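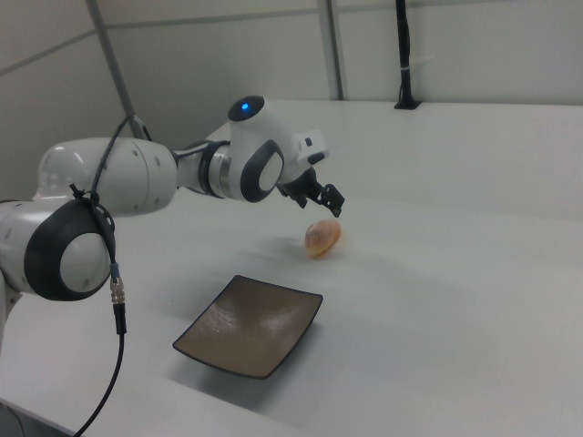
Manju Negi has been running the Perkier kit in the test kitchen at Mokstead for five weeks, and she still grins when she talks about it. "I've tried a lot of grippers," she says. "Most of them are great with boxes and hopeless with breakfast."

Perkier is a food handling package for small robot arms: a two-finger gripper, the cables, and software that lets you teach a move by guiding the arm with your hands. Negi tests it on pastries, moving them from table to plate over and over. Why pastries? "They squash! And no two are the same shape. A bun on its side is a completely different problem from a bun sitting flat, and I love that."

Setup took her an afternoon, most of it spent on the cable. "Leave more slack than you think you need. I had it too tight the first time and the wrist couldn't turn all the way." Teaching the first pickup went faster. She walked the arm through it twice, saved it, and had a usable routine before she went home.

She has logged 1,000 pickups so far. The early ones left dents in anything glazed, until her colleague Deepak Rana suggested lowering the grip force and slowing the last bit of the approach. "Deepak was right, and he reminds me of it weekly," she says, laughing. "But really, the force control is lovely once you find the setting. You can go so gentle with it."

She does have complaints. The manual covers force settings in 2 short paragraphs, and saved routines can't be renamed, so hers are a long list of numbers. She has sent both notes to the makers.

Next on her list are filled pastries. "Cream puffs," she says. "I've been putting them off, but I can't wait."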